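The Long Table at Tredcombe

When the cannery in Tredcombe closed, most of its furniture went to the dump. Trinh Kim kept the tables. She had six of them hauled to a shed behind her house and spent the winter sanding them down, one at a time, mostly at night after her shift at the clinic.

The monthly suppers started in January with soup and bread. Anyone could come, and the price was 5 dollars or a dish to share. Stellan Sjöberg, who used to run the ferry office, brought pickled herring that few people touched. By spring there were 50 regulars, and the shed was too small.
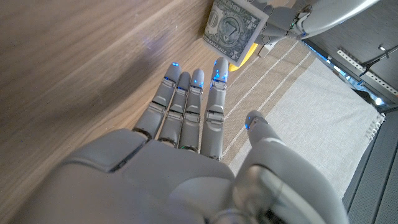 Moving to the Hall

The town let the group use the old grange hall, which holds 200 people but has one working oven. Úna Hayes cooks at home and drives everything over by five o'clock. "The stew travels fine," she says. "Pies are harder."

Money is tight. Heating the hall costs more than the food does, and the roof leaks over the coat rack. Kim wants to keep the price where it is — she has turned down two offers to make the suppers a ticketed event.

The next one is a fish supper. Sjöberg has promised to leave the herring at home.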